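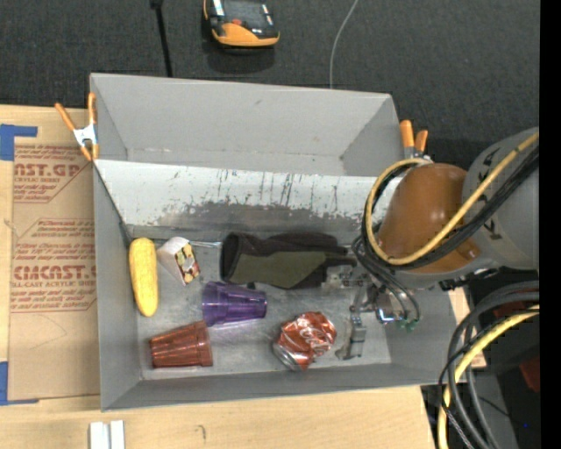 Stunt Rigging and Fall Area Inspection
Production: Nanier (second unit)
Rigging supplier: Skinen
Location: Lulleo stage, east bay
Period covered: January
Status key: OK / OK with comment / HOLD / N/A

Complete before first rehearsal and again after any change to rig, set or performer weight. Items marked HOLD stop all work at height until signed off by the stunt coordinator.

Section A. Documents

A1. Risk assessment matches current script pages: OK with comment
Balcony fall now starts from the outer rail. Assessment revised. Old copy removed from the stage board.

A2. Load certificates for winches and truss: OK

A3. Performer medical and weight sheets: OK with comment
Weights to be taken in full costume, including harness and pads. The sheet for the bridge double was taken in street clothes. Redone before the sandbag test.

A4. Rescue plan posted at both stage entrances: OK

Section B. Overhead rig

B1. Truss connections pinned and clipped: OK

B2. Beam clamps torqued and marked: OK with comment
Paint marks faint on the upstage clamps. Torque rechecked and marks renewed.

B3. Sheaves turn freely, no side load: HOLD, cleared
Downstage sheave was pulling off line at full travel. Diverter moved inboard. Travel repeated under test load with no contact between line and cheek plate.

B4. Secondary suspension fitted to all head blocks: OK

B5. Lighting cable clear of line paths: OK with comment
One loom crossed the return path. Electric department has retied it. Check again after any relight.

Section C. Lines, harnesses and hardware

C1. Synthetic line inspected full length by hand: OK with comment
Glazing near the termination on the spare. Spare withdrawn, cut and tagged as scrap.

C2. Swivels and shackles rated, legible, moused: OK

C3. Jerk vest stitching and pick points: OK

C4. Hip harnesses, Zaki pattern, buckle and webbing check: OK with comment
2 in service, 2 in reserve. One reserve unit has a stiff leg buckle. Usable after cleaning, but do not issue for quick changes.

C5. Quick releases cycled loaded and unloaded: OK

Section D. Landing area

D1. Box rig built to drawing, top layer taped: OK with comment
Corners had spread after the morning rehearsal. Rebuilt on the same footprint. Crushed boxes are to be replaced after every full-height fall, including falls that land on center.

D2. Airbag fans on separate circuits: OK
Fan cables run behind the flat and covered.

D3. Airbag vents set for performer weight: OK with comment
Vent setting changes between doubles. Operator to call the setting aloud before each take and wait for a reply.

D4. Spotter positions marked on floor: OK

D5. Set dressing within the fall zone is soft or removed: HOLD, cleared
Rail finial was still the hard version. Foam version fitted. Art department told not to swap it back for close shots without a new inspection.

Section E. Communications

E1. Radio check, closed channel: OK

E2. Abort word agreed and known to camera crew: OK with comment
Camera operators were not at the first briefing. Briefed separately before rehearsal.

E3. Countdown given by one voice only: OK

Section F. Carried forward

F1. Winch limit switch cover cracked. Function not affected. Skinen to supply a replacement.
F2. Floor tape lifting at the spotter line. Retape before the next call.
F3. Harness log has 2 unsigned entries. Wardrobe and rigging to reconcile.

Result: rig released for rehearsal at the heights shown on the drawing. Any increase in height requires a new sandbag test and a new copy of this form.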